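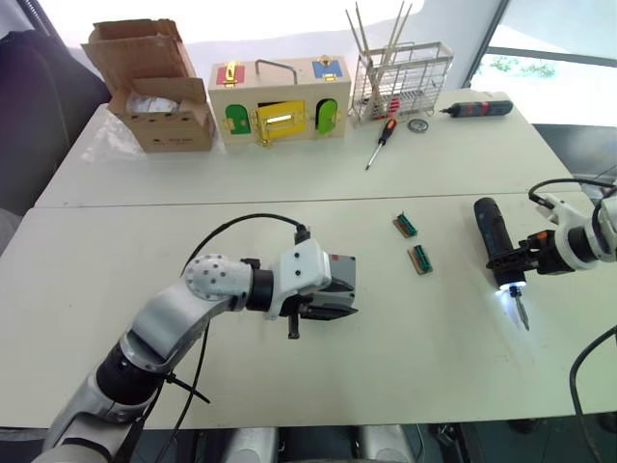

How to Replace the Cabin Air Filter on a Pickup

October 28, 2018

A clogged cabin filter means weak airflow, foggy windows and a musty smell when the fan comes on. Changing it is a 20 minute job on most midsize trucks, and the only tool you may need is a small Phillips screwdriver.

Check the owner's manual for the filter size before you buy. I used a Flullance charcoal filter from Rodrigues Auto Supply in Lerneck. Plain paper filters cost less and work fine if smells don't bother you.

Turn the ignition off and empty the glove box completely. Open it and find the damper arm on the right side. Slide the arm off its peg, then squeeze both sides of the box inward until the 2 stops clear the dash. Let the box hang down.

Behind it is a narrow plastic cover. Some are held by clips, some by 2 screws. Take the cover off and look for the airflow arrow on the old filter before you pull it out – you'll need to match it.
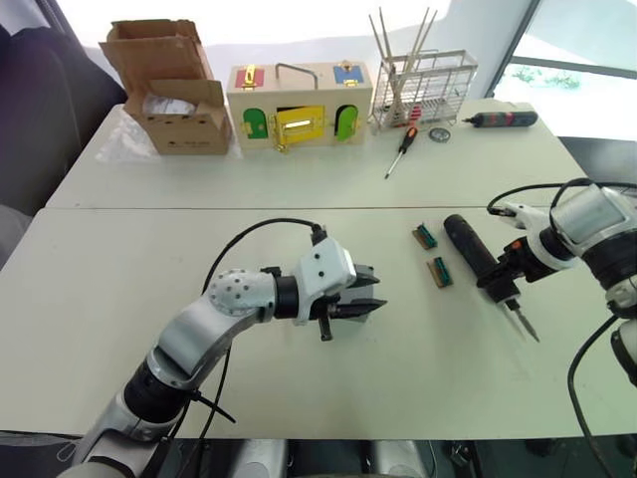
Pull the old filter straight toward you and keep it level, or the leaves and grit on top will drop into the fan. Vacuum the slot with a narrow nozzle.

Slide the new filter in with its arrow pointing the same way. It should go in without force. If it bows in the middle, take it out and check the size again.

Refit the cover, swing the glove box up past the stops and hook the damper arm back on. Start the truck and run the fan on high for a minute. A rattle usually means a leaf got past you.

I change mine every January, and again after summer if I've been driving the dirt road out to Liseo.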